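Print this page | E-mail this page

Verse novel: line breaks lost when converting manuscript to EPUB

Posted by dimura_reader, 2023-06-27

I am preparing a young adult novel in verse for submission and for a small e-book run. The manuscript is 264 pages in the word processor, mostly short unrhymed lines, with some passages where the words are stepped across the page. The stepping is done with tabs and, in older chapters, with strings of spaces.

When I export to EPUB through Brarko, two things happen. Every line becomes its own paragraph, so the stanza gaps vanish, or else each line gets a gap after it and the stanza gaps look the same as the line gaps. The stepped passages collapse to the left margin. On a small screen, long lines wrap and the wrapped part starts at the margin, so a reader cannot tell a wrapped line from a new one.

I have tried changing the paragraph spacing in the export settings. It fixes one chapter and breaks the next. Is there a standard way to set up verse before export? I would also like to know whether agents expect verse to be double spaced. The guidelines at Lumalow only say "standard manuscript format," and I can't find anything that says what standard is for verse.

Imai_setting

The export is doing what the file tells it to do. Fix the source first.

Use a soft line break (Shift+Enter in most word processors) at the end of every line inside a stanza. Use a hard return only at the end of a stanza. Each stanza is then one paragraph, and the stanza gap is paragraph spacing, set once in a style. Remove all blank paragraphs. Do not use them for gaps, as many converters discard them.

You can do most of this with find and replace. Work on a copy.

1. Replace two hard returns in a row with a placeholder that does not occur in the text, such as @@@.
2. Replace each remaining hard return with a soft break.
3. Replace @@@ with a hard return.
4. Apply a paragraph style called Verse to everything except titles.

Chapter titles will be swept into the first stanza in step 2 if there was only a single return after them. Search on the title style beforehand and add a second return by hand.

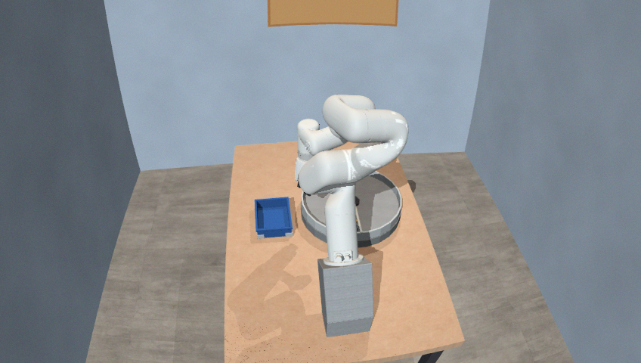

Robotic arm over a round tray, computer rendering.

For the stepped passages, delete the tabs and spaces. Make two or three styles with a fixed left indent (Verse Step 1, Verse Step 2) and put each stepped line in its own paragraph with zero space above and below. Set the indents in ems so they scale with the reader's type size. Keep the deepest one modest. An indent that looks fine on a desktop will push half the line off a phone.

Wrapped lines need a hanging indent: a left margin of 2 em and a first-line indent of minus 2 em. There is a catch. A hanging indent applies to the paragraph, so with soft breaks only the first line of each stanza hangs correctly. If telling wrapped lines from new ones matters more to you than a simple file, make every line a paragraph in a Verse Line style with no spacing, and give the last line of each stanza a Stanza End style with the gap after it. It is more work. My last verse title had 393 stanzas and I did it that way, with a macro for the stanza ends.

Check the result at the largest type size the reading app offers, then at the smallest.

pagesandproofs

I can only speak to the submission part. I have sent out verse novels single spaced inside the stanza with a blank line between stanzas, and had no complaint. Prose sections, if you have any, go double spaced as usual. Put the word count in the letter, because page counts mean little when a page may hold 20 words. If the agent asks for pasted text in an e-mail, send a passage without stepping. Mail programs strip it.

stanzabreak

Had the same problem with Brarko. I just made it a PDF and it looked fine

Imai_setting

A fixed PDF will hold the layout, but it does not reflow, and most stores that take EPUB will not take it as a substitute. Reasonable for sending to early readers. For the poster's e-book run it does not solve the problem.

Print this page | E-mail this page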